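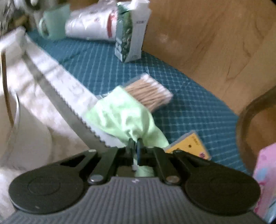 Is the Brirus hand-held gripper kit worth it for a student project? For picking up cloth and other soft stuff I'd say it is, as long as you budget time for the setup.

I borrowed ours from the Avport shop on a student loan deal, 3 weeks for a small deposit, and Yae Tamura did the software side while I did most of the gripping. We wanted 3000 grabs and ended up with 982 we were happy to keep - my wrist had opinions by then!

The narrow fingers pinch a crumpled cloth really nicely, even on an ironing board with other bits lying about. What I liked less was the manual (two pages, one of them the warranty) and the squeeze handle, a bit stiff for small hands. Support did write back the next day though.

We've asked to keep the kit until March so Yae can try it on towels.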